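Molterley, the Hand That Learned Cards

Shop Gallery, September

Welcome back to the build page! If you're new, Molterley is the arm-and-hand project that Thu Bùi and I have been putting together at Juter, our shared workshop, with a lot of help from whoever is at the next bench. Thu does the joints and the wiring, I write the control code, and Guoqing Cai tells us both when something is going to snap. We're well past the stage where we cheered for a single twitch, and I love where it's headed.
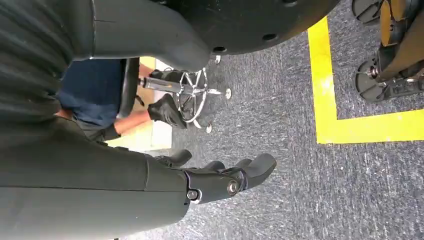

Hand poses ate most of our Monday. We keep a list of them in a plain text file, and it has grown to 553 entries, plenty of them near duplicates with names like "relaxed 4 maybe." Thu wants to prune it. I want to keep every one of them -- you never know! For now we settled on a short menu of resting poses so the fingers have a sane place to start from before each reach.

We also slowed the wrist way down. The old speed looked great, but the fingers kept getting to a pose after the arm had already moved on, and the timing log was a mess to read. 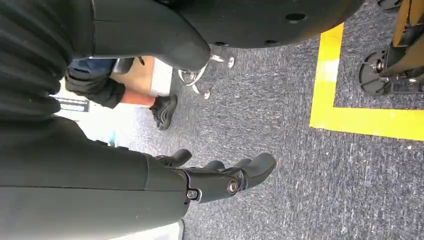

Gripper open over the carpet, short of the yellow tape corner.

Next up was pinching. Anežka Tóth has been pushing us toward thin, flat things for months, and she was right, it's a wonderful problem! Thick objects forgive you. With a card, the thumb and finger have to meet almost exactly, and a little too much force bends it. Our first grip setting was 1000 in the controller's own units, which Guoqing called "a stapler." We've been working down from there and like 200 much better.

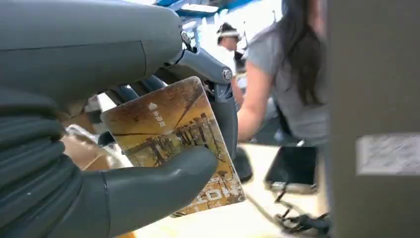 Aicha Ragab is rewriting the grip routine so the thumb closes first and the finger comes in behind it. I've read her draft twice and I can't wait to run it. After that we're swapping the cable ties along the forearm for proper clips, and Thu has a new fingertip pad shape she wants to try (softer, with a bit more curve). Settings files go up on the Juter shelf drive as soon as I clean up my comments. If you have a favorite thin, annoying object, send it in!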